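**Karna wrist module – force-aware cloth retrieval**

Karna is a wrist-mounted sensing module from Kernham, supplied with the grasp controller used in our basin retrieval study. It is sold to research groups working on soft items in hard, curved containers, where a gripper tends to close on the bowl as well as the cloth.

### Method

The controller lowers the open hand until contact force rises, backs off by 3 mm and closes along the curve of the surface. No cloth model is used. Three policies were compared on the same humanoid platform:

- fixed-height grasp
- vision only
- vision with wrist force (Karna)

Each policy ran 200 trials, split evenly over eight fabrics. A trial passed if the item cleared the rim in one lift. Vision with wrist force gave the highest pass rate; the gain was largest on thin cotton and small on towelling. Results for wet fabric are not included – that series starts in April.

### Supply

Module, cable, mounting strap and controller source. Trial logs are in the Cadari format and load without conversion. The Kong driver is needed for older arms.

Page revised March 30, 2023.

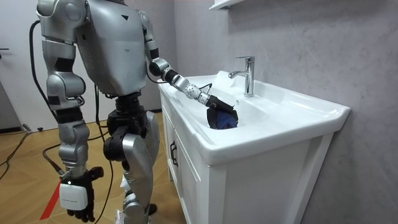

Cadari replied to the draft that a one-lift pass mark is too kind to heavy fabrics, and asked for drop height to be logged in the next series.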